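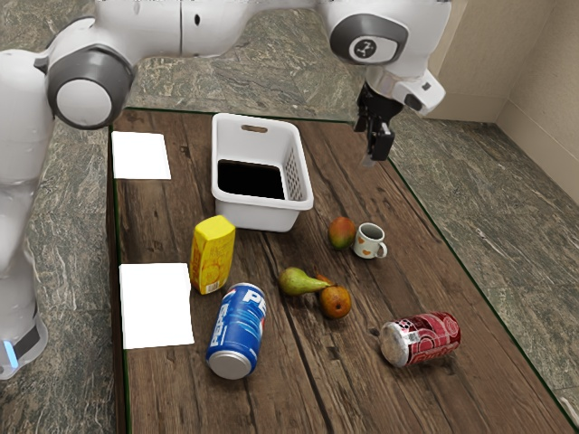 Posted in: Renewable Heat > Solar Thermal > Grants, Loans & Local Schemes

Makcombe solar hot water grant, anyone applied yet?

tubes_on_the_shed
Very pleased to see this one open at last! The Makcombe scheme is taking applications for solar hot water on existing homes, and for once the form is only 4 pages long. You get 60 per cent of the installed cost back up to the cap, flat plate or evacuated tube, and they've kept a pot aside for people replacing a system that has died of old age. I've been waiting for something like this ever since we moved in. Our cylinder is already twin coil (previous owners had plans, clearly) so it's just the collectors, pump station and pipework for us. Has anyone sent theirs in? And who did you get quotes from?

lowflow
Sent mine on Mon 15 March and had an acknowledgement the same afternoon, which cheered me up no end. Two quotes, one from Protdale and one from Anuron. Protdale came out and measured the roof, looked in the loft, asked how many baths we run. Anuron did it all from the plans and were cheaper. Went with Protdale in the end as I liked that they wanted to see the airing cupboard.

glycol_gary
Good luck to you both, but I wish they'd paid on heat delivered instead of on what the installer charges. Pay a share of the bill and the bill goes up. We saw exactly that with the last round, quotes crept up within weeks of the launch.

tubes_on_the_shed
Fair point about prices, but paying on heat means a heat meter in every house and somebody to read it. On a small domestic system the meter would eat a good slice of the money. I'd much sooner see a simple grant that people will bother to claim.

glycol_gary
A heat meter needn't be dear, and you'd find out whether the thing works. I've been up ladders looking at collectors that hadn't moved any heat since the day they were signed off. Pump wired to the wrong terminals, grant paid in full, owners none the wiser because the boiler was doing it all.

southfacing_ish
There is a middle way, and it's in the Makcombe rules if you read down to section 107 (yes, they number every paragraph!). Part of the grant is held back until you send in a year of readings from the controller. No separate meter needed if the controller logs flow and both temperatures. I think that's brilliant, it's the bit I'd copy if I were running a scheme anywhere else.

glycol_gary
Missed that. How much do they hold back?

southfacing_ish
A fifth. Paid the month after your readings go in.

glycol_gary
Better than I thought then. Still think a fifth is too little to make an installer care, as it's the householder who loses it and not them.

lowflow
Protdale put it in the contract that they'll come back and sort it if the readings are poor. Worth asking for that in writing before you sign.

mrs_thermosiphon
Can I ask a beginner's question? We've a place that faces east and west with nothing much to the south. Would we still get in? Awwad told me not to bother applying.

southfacing_ish
Do bother! East and west are both allowed, you just need the yield estimate on page three filled in by the installer. We're a long way off south ourselves and from spring to October the boiler hardly comes on for hot water. Shading matters far more. Have a look at what your chimney does in the afternoon.

tubes_on_the_shed
Agreed, and get a second opinion. Awwad mostly do PV round our way, so they may simply not fancy the job.

mrs_thermosiphon
Oh that's lovely news, thank you. I'll ring round this week. Is there a closing date?

lowflow
No date, it runs until the money's gone. First batch is 100 homes and then they review it.

glycol_gary
Which is my other grumble. Stop-start schemes are murder for small firms, they take on a fitter and then the phone goes quiet. A smaller grant that runs for years would do more good.

tubes_on_the_shed
On that one I'm with you completely. Form goes in the post tonight though! Will report back when I hear anything, and I'll put the first month's readings up here for Gary to pick holes in.

glycol_gary
Flow rate as well please, not just the temperatures.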